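Club Duplicate: Frequently Asked Questions
November — by the Andeo Bridge Club web editor
Print this page | E-mail this page

How many tables play on a normal evening?
The Monday session has room for 116 players. Below that figure no booking is needed. Play starts at 7.30 pm and late pairs are seated only if a half table exists.

Which movement is used?
A Mitchell movement when the number of tables is odd, and a Mitchell with a skip when it is even. Small fields play a Howell.
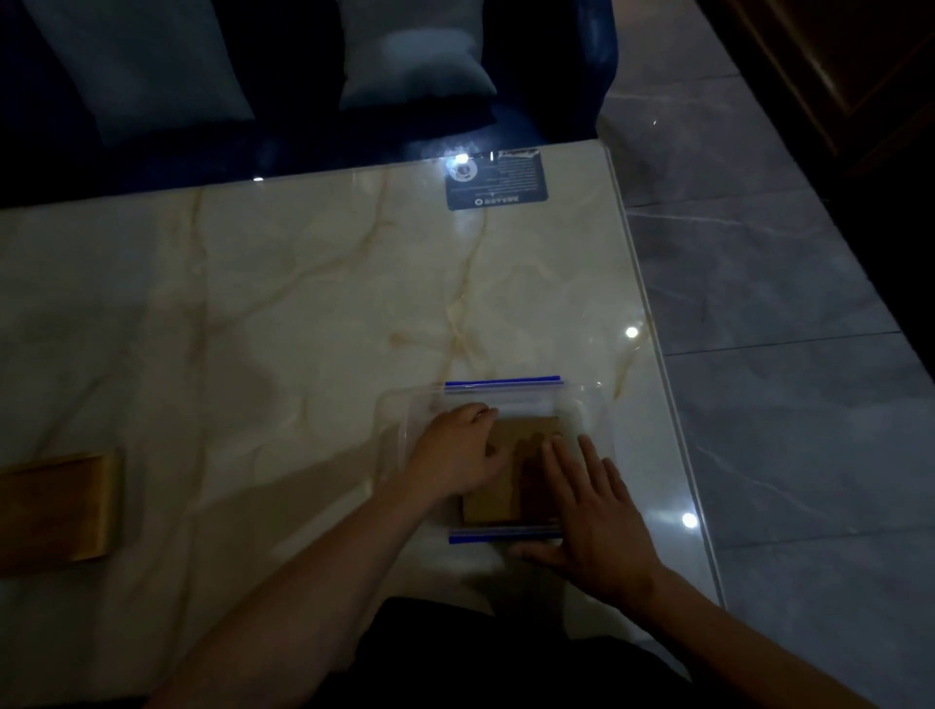
Flattening a zipper bag on the table top.

How are the scores worked out?
Matchpoints are used. A pair scores 2 for each pair it beats on a board and one for each pair it ties with. The total is shown as a percentage, so an average game is 50 and a perfect one would be 100. Results are run through Doketti and posted the same night.
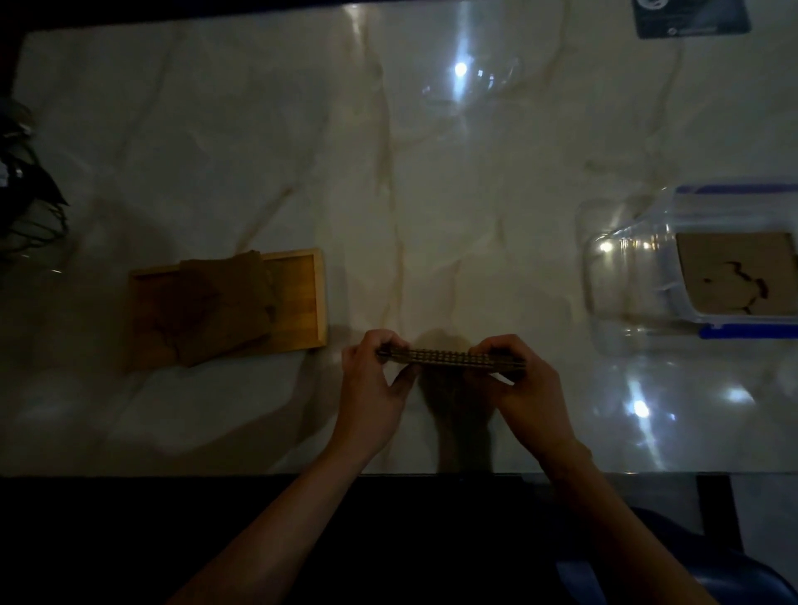
Averages given by the director are entered by hand — 60 per cent to a side not at fault, 40 to a side that is. A board not played because of the movement is left out of the total.

Can a score be corrected?
Yes, until the start of the next session. Both sides must agree the contract and the number of tricks. After that the result stands.

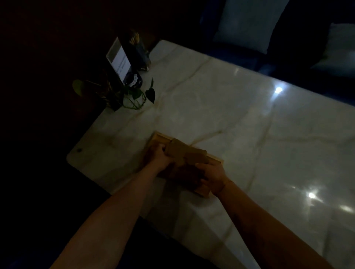
Rulings are a separate matter. An appeal has to be lodged with the director within 30 minutes of the scores being posted, and the hand record should be quoted by board number.

Is a system card required?
Yes, one per player, and the two must match. Strong club and weak no-trump systems are allowed — psychic bids should be reported.

Related items
Dursun Cup: conditions of entry
Hiltum Swiss Teams: draw and seating
Alerting and announcing: a short guide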